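The sheets in this house get changed when I remember, and in March I decided that wasn't good enough anymore. I moved into the apartment on Govley Street with two sets of bedding, one of them missing a pillowcase, and for most of the winter I washed a set in the morning and put the same set back on at night. If the dryer was busy I slept under a blanket on the bare mattress pad. I'm too old for that.

So I spent an evening going through the linen shelf. Most of what was on it wasn't linen. There was a beach towel, a tablecloth for a table I no longer own, and three flat sheets from my old full-size bed that I'd been hanging on to for painting. I kept one of those and took the others to the animal shelter. Then I folded what was left and bought what was missing.

What I bought was a cream fitted sheet from Kaster and a blue top sheet from Iltari. They aren't a set. I looked at sets first, and the one I liked came with four pillowcases and a price that made me close the page. Buying the pieces separately came to 34 dollars less, and I got to pick the colors. Cream and blue look fine together. I wouldn't have picked gray again — my last gray sheets went a sort of purple after a year.

The Iltari sheet wrinkles easily. I washed it before using it, took it out the minute the dryer stopped, and it still had creases in it. I don't iron sheets and I'm not going to start. Pulling it hard at the corners while you make the bed gets rid of some of that, and sleeping on it takes care of whatever is left.

My order is the same every time. Fitted sheet first, far corners before near ones. Then the top sheet, which I lay on one side of the bed and open across. I used to throw it up in the air the way my mother did and let it float down, and in her house that worked. My bedroom has a ceiling fan and a floor lamp, and I've hit both.

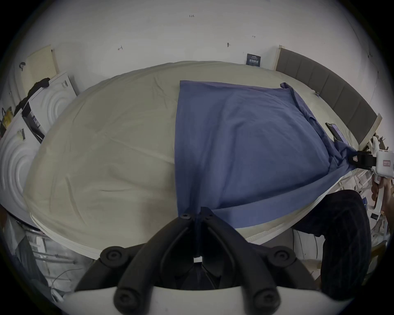
*The blue sheet on the right half of the bed, with its corner being pulled out to the side. Phone still on the bedding.*

Once the sheet is open I line up the long edge with the side of the mattress and check how much hangs over the foot. I like plenty there, enough to tuck in deep, or my feet pull it out by morning. After that comes the corner. I fold it up at an angle, tuck the bottom part, drop the flap and tuck that too. I leave the sides loose. Hotels tuck in the sides and I spend the first five minutes in any hotel bed kicking them out again.

The whole job takes me 13 minutes with the pillowcases, if the clean things are already in the bedroom. It takes longer if I have to go down to the basement for them and end up sorting socks.

I did have one complaint about the fitted sheet. It was tight the first time, and I was sure I'd ordered the wrong size. The mattress is a Ginting and it's thicker than my old one, so I got the tape measure out before sending anything back. The size was right. I had it on sideways. I've made beds for most of my life and I still do this, so I put a few stitches of red thread on the tag at the bottom right corner. Now I look for the red and start there.

The rest of the shelf is in decent shape. Each set gets folded and put inside one of its own pillowcases, so I can grab the whole thing at once. The spare blanket is on the bottom and the painting sheet is in the hall closet with the rollers.

I still need one more top sheet. I'm leaning toward white, though Iltari has a green I keep going back to. If they put it on sale I'll get the green.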